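Come and eat snacks with strangers for a month (and get paid a little for it)

I'm looking for people who snack. I mean really snack - the four o'clock handful of something salty, the thing you eat standing up in the kitchen before you've taken your coat off, the emergency bag in the glove compartment. If you read that and felt a bit seen, keep going, I probably want you.

My name is Bastien Moulin and I run a tiny writing and audio project called Fernness. We make stories about everyday food, and our next one is about what people eat between meals and what they tell themselves about it. I've been wanting to do this one for years. My grandmother had a drawer of crackers she called "the office" and I have been thinking about that drawer ever since!

So, what would you be doing? For the whole month of July you keep a snack diary. It can be a notebook, a notes app, the back of an envelope, I truly do not mind. Every time you eat or drink something that isn't a meal, you write down what it was, where you were and whatever was going through your head. One line is fine. If you want to write a page about a peach, please write a page about a peach.

Then there are two group evenings at our place on Hervieu Street, one near the start of the month and one at the end. There will be six people in each group, sitting at a table, talking and passing things across. I'll record the sound (voices only) and you'll get to hear your parts before anything goes out. If you hate something you said, it's gone, no questions.

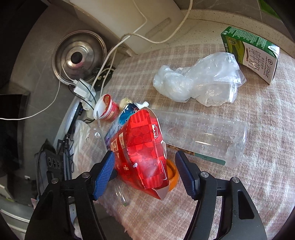
Red snack bag, orange cap and an empty bottle on the plaid cloth.

You don't need to know anything about food. Please don't go and read up on nutrition first, and please don't start eating better because someone is going to look at your diary. I did a trial run on myself in the spring and by day three I was buying almonds to impress my own notebook. Terrible data. I went back to chips and it got a lot more interesting.

Who I'm after: anyone 18 or over who lives close enough to get to us in the evening. I'd love some night shift workers, some parents of small kids (do you eat the crusts? I need to know), and a few people who say they never snack. Sorry to say this one isn't a good fit if you have a serious food allergy, as the table gets pretty messy, or if writing down what you eat is likely to be hard on you. No need to explain if it's the second one, just skip us this time and come to something else.

The pay is $200 for the month, half after the first evening and half when you hand in the diary. I know that isn't a fortune. We're a small outfit with a small grant from Emix, and I'd rather put the number right here than have you email me to find out. Bus fare is on top, bring your tickets.

To apply, send me up to 100 words about the last thing you ate that wasn't a meal. That's the whole application, no resume. Write to bastien at fernness dot example with "snacks" in the subject line, by the end of June. I read all of them myself, so give me a few days. If the groups fill up I'll keep your name for the breakfast project, which is coming next and which I'm already too excited about.

Last updated: June 17, 2026

Comments

brilia_fan: Is it OK if my diary is mostly cheese? Asking before I apply

Bastien: More than OK. Tell me which cheese!

nightbus22: Hospital porter here, I get off at 6 in the morning. Does what I eat then count as a snack or dinner?

Bastien: I have no idea and I would love to argue about it for an evening. Please apply.

M. on the hill: My husband says he never snacks. I have signed him up.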